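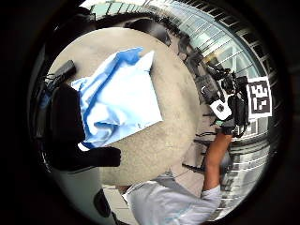
Miroslava Halás wrote in under the last post to say that her leeks come up like grass, stay like grass, and end the summer no thicker than a pencil, so is it even worth starting them indoors? Yes! Please don't give up on them. Leeks are my favorite thing to grow from seed, and thin ones nearly always trace back to the first couple of months.

Starting leeks indoors

When to sow
I sow in early March here in Votbridge. If your springs warm up sooner, go a few weeks earlier. Leeks are slow, and mine usually spend 87 days indoors and on the porch before they go in the ground.

What you need
Fresh leek seed (last year's is okay, anything older is a gamble)
A deep pot or cell tray
Seed-starting mix
A bright window or a shop light
Small scissors

Sowing
Wet the mix in a bucket first and stir it until it holds together when you squeeze a handful. Fill the pot to just under the rim and tap it on the bench to settle it. Scatter the seed thinly, cover with a fingernail's depth of mix, and press down lightly with your palm. If you're using cells, drop 3 seeds in each. I aim for 66 good plants, which keeps two of us in soup all winter with plenty to give away.

Keep the pot at normal room temperature. The first green loops show up in a week or two, bent over like little hairpins, and I still get excited every time.

The haircut
Once the seedlings are as long as your hand, snip them back to half that height. It feels brutal! They don't mind at all, and they stop flopping into a tangle. Do it again whenever they get floppy. The trimmings are great on eggs.

Feeding
I think this is where most pencil leeks come from. Starting mix runs out of food quickly, so give a weak liquid feed every week from the second haircut on. Water from the bottom if you can, and let the surface dry a bit in between.

Moving up
When roots poke out of the drainage holes, tip the whole clump out and tease it apart in a bowl of water – the roots slide free with hardly any breakage. Pot them on with a finger's width between plants. Then put them outside for a few hours a day, a little longer each day, for a week.

Planting out
Make a hole as deep as a trowel blade with a broom handle, drop one leek in, and fill the hole with water. Don't push soil in after it. The hole fills itself over the next few rains, and that's how you get a long white shank.

Leave a good hand's width between plants, a bit more if you like them huge. Mulch once they're standing upright.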